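1 September, Setting Up Your Board
September 1, 2025
By Pushpa Ahuja

3. Stand the board on a flat table with the sliders, switches and knob facing up. I leave a good gap by the handle so I can grab it (you'll thank me later!).

4. Find the slider numbers, 1 to 5, then the dial with its own numbers.

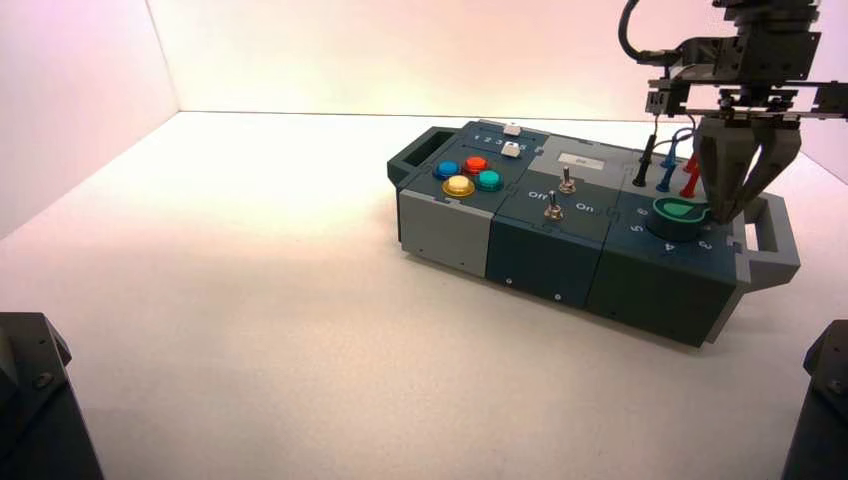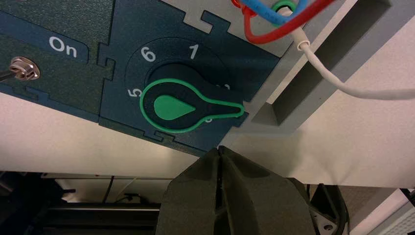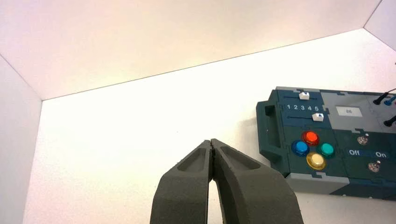 5. Turn the knob slowly, one number at a time, and go gently – I got carried away on my first Minholm board and had to start again.

Note: push the switch all the way to On before you try the sliders.

Caution: never lift it by the leads!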